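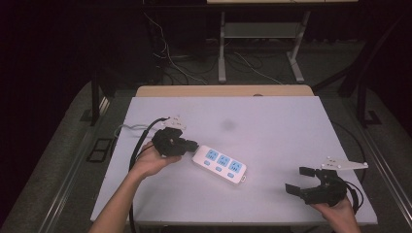
Two grippers, two hands and a power strip at one of our benches.

About Laltis

Laltis is a small company that writes rules for other people's robots, or more exactly for the people who work beside them. We began when Zarmeena Malik and Shoaib Ghauri, who had shared a desk at Brandeck for longer than either likes to admit, grew tired of safety manuals that had plainly been written a long way from any workbench. They wanted guidance you could read over a cup of tea and then go and use, and that is still what we try to make (we get through a great deal of tea).

Most of our work these days is on hand-guided grippers and the sort of everyday objects they are asked to pick up, turn over and put down again. Our bench code, which we call Skanuria, has 35 rules in it. Some are very plain indeed. Know where your cables run before you close a jaw. Keep fingertips behind the gripper fingers. Anything with sockets on it stays unplugged from the mains for the whole session, and the person leading checks this personally, even if somebody else has already said it's done. Others took us months of friendly arguing, and the one on how long a person should hold a gripper before a rest is now on its fourth wording.

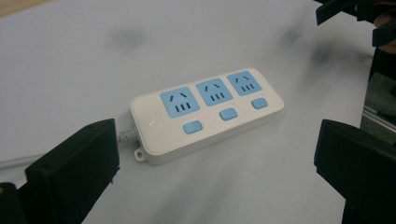
Three sockets and three switches between the gripper fingers.

Every rule is tried by hand before it goes into print. In-ho Shim runs our trials and keeps a log of each one, 429 entries at the last reading, and Iqra Hayat turns the results into sentences that a new starter can follow on their first morning. If she can't make a rule clear in two lines, it comes back to the bench and we have another go — this happens more often than you might think!

We also teach. Our introductory day is held at the Lodhi building each October, with smaller visits to workshops and colleges through the rest of the year, and around 475 people have taken it so far. Waqas Mohmand looks after bookings and is very happy to talk through what would suit your team, however few of you there are. Skanuria is free to read and to copy, and if you find a rule that doesn't work at your own bench, do please write and tell us which one.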